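Tuesday, and the round table

26 November 2024

Quick one tonight, got the 2,000 things to do before bed and none of them are this.

So. The flat. We've been in Ellholm since the end of the summer and I have been putting off the big sort-out ever since. You know how it goes. Boxes go in the corner, then a blanket goes over the boxes, then the blanket becomes a sort of sideboard and you start putting post on it. Mum came round at half term and lifted the blanket. Didn't say a word. Put it back.

Anyway that was the push.

The plan was one surface at a time. Not one room, I've tried one room. One room means you pick something up in the bedroom that belongs in the kitchen, walk it to the kitchen, see the state of the kitchen, and an hour later you're doing the spice shelf with your coat on. One surface. Clear it, wipe it, decide what lives there, go and sit down.

Surface one was the windowsill in the bedroom. Easy. Three dead plants and a library book (sorry). Surface two was the top of the fridge, which I will not be discussing.

Surface three was the round table.

A word about the table. It's black with white veins running through it, marble look, and I love it more than is reasonable. Shagufta Afridi sold it to me when she moved in with her sister and couldn't get it through the door there. It came up our stairs on its side with Ehsan at the bottom shouting left, left, your OTHER left. It shows every crumb. Every single one. Also rings from mugs, and fingerprints, and whatever it is that comes off clementines. I was told a round table would bring people together and what it brought together was keys, batteries, takeaway menus, a tape measure, hair grips and the Flermont catalogue from before we even moved.

The trouble with a round one is there's no back edge. On a square table against a wall you can shove stuff to the back and it looks like a decision. On a round table stuff just sort of drifts to the middle and stays.

So, baskets.

I know, I know. Everyone and their baskets. Mehwish has been on at me about them for years, she's got one inside another inside another, and I always said a basket is just a pile with sides. I still half think so. But I had a white plastic one with the little holes all over, bottom and sides, and I thought fine, let's try it, one basket, and whatever doesn't fit has to go and live somewhere else.
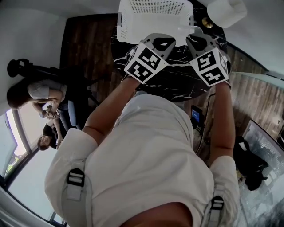
The white basket on the black table.

Where to put it took longer than filling it, would you believe. Middle of the table: looks like a fruit bowl without the fruit. Right at the edge: in the way of elbows. A bit off to one side is where I've ended up, so there's still room for two plates and a teapot. Mudassar says it should go on the floor underneath. Mudassar doesn't do the hoovering.

Why this sort of basket and not a nice one. I've had nice ones. I had a woven one from a market that shed bits for two years and in the end I was hoovering up more basket than crumbs. The fabric ones go floppy. The wire ones, things fall through and then dangle. Plastic with holes is dull but you can stick it in the bath, give it a go with the shower, leave it upside down and that's it done. Dust falls out of the bottom as well, straight onto the black table, where you can see it, but then at least you know.

Rules so far, which I'm writing down mainly so I remember them:

Keys go in. Both sets. 

Post goes in for one night only. If it's still there the next evening it gets opened or it gets recycled. This has been broken already, it's from the water people, I know what it says.

Batteries do NOT go in. I had a little tub for batteries in the old place and I need to find it. Loose ones rolling around at the bottom with the keys is how you end up with no idea which are dead.

Hair things. Undecided. They multiply. Sobia leaves hers here as well so half of them aren't even mine.

Chargers no. They come out in one big knot with everything else attached, like pulling up a weed.

Food never. Not even a sealed biscuit. I know myself.

It's a short list but it took some arguing, mostly with Ehsan, who thinks the tape measure should be in there "as its the thing everybody always wants". Which is true! But nobody wanted it until we moved here, and once the shelves are up we won't want it again. It's gone in the kitchen drawer. I give it a week.

The rest of what was on the table went like this. Menus, recycling, all of them, we only ever order from the one place and I know the number by heart. Catalogue, recycling, after I'd cut out the lamp. Instructions for the Stoveo hob, kept, in the folder, I feel very grown up having a folder. One earring, put with the other lone earrings in the hope. A key that doesn't fit anything in this flat. I've tried it in everything, including the bathroom cabinet, which hasn't got a lock. Can't throw it out though. You can't throw out a key.

Cleaning the top. I've been asked about this before so, quickly. Warm water, tiny bit of washing-up liquid, cloth wrung out nearly dry, then a second dry cloth straight after, while it's still damp, or it goes streaky. Do it in circles and you get circles. Go straight across, all one way. Then look at it from low down by the window and you'll see the bit you missed, there's always one. I bought a special spray, Mengal something or other, and it smelt lovely and left a film you could write your name in. Someone did write their name in it. The old cloth does a better job.

The window does not help, by the way. It's the best thing about the room, loads of daylight, green outside even this late in the year, and it's merciless. On a grey day the table looks spotless. Sun comes out and it's like someone's dusted for prints.

And the floor's next I suppose. It's that brown wood pattern that hides everything, so I've been letting it hide everything. I dropped a clove under there on Sunday and couldn't find it, had to feel about with my hands. Then stood on it later. So that's one in favour of the black table, at least it tells you the truth.

What I haven't sorted: chairs. We've got a mixed lot and they end up pointing at each other in the middle of the room as if they're having a meeting. When people come they drag one over to the wall, sit there with their phone and never drag it back. I do it too. Would love to get matching ones and I keep looking, but a pair of the ones I like is 148 and that's before delivery, and I'd want more than a pair. So no. December is expensive enough. Might paint the ones we've got, if I can agree with myself on a colour. Blue keeps winning. Everything I choose turns out blue, I went out for a grey cushion last month and you can guess.

Somebody in the comments last time (hi) asked why I don't just get a console table for the hallway and keep the keys and post there like a normal person. We haven't got a hallway. You open the front door and you're in the room, coat, shoes, shopping and all. Whatever's in your hand goes down on the first flat thing, and the first flat thing is the table. I did try hooks. Hooks were good for the keys but then the post went on the floor under the hooks, and then shoes went on the post.

So for now the basket is the hallway. It's on trial till Christmas. If it's an overflowing horror by then I'll say so on here and Mehwish can have it to put inside her other ones.

Things still to do, in no order, some of them have been on the list since we arrived:

Find the battery tub
Ring about the water
Shelf above the radiator, or not above the radiator, get Mudassar to decide
Felt pads for the chair legs
Take the library book back, and the dead plants down
Surface four, which is the chest of drawers and frightens me

I'll do a proper post when the drawers are done, with a before and after, if I can bear to put up the before. There's a bag of cables in the second one that I swear has come through three flats without being opened. And a jigsaw, 1,000 pieces, supposedly. It's a harbour. It was going to be a Christmas thing on the round table, which is another reason to have it clear, although whether it even fits I couldn't tell you, jigsaws being square and the table very much not. Will measure it tomorow. With the tape measure. From the kitchen drawer, Ehsan.

Right, bins. They come at some ungodly hour on Wednesdays and I can hear next door's going out already.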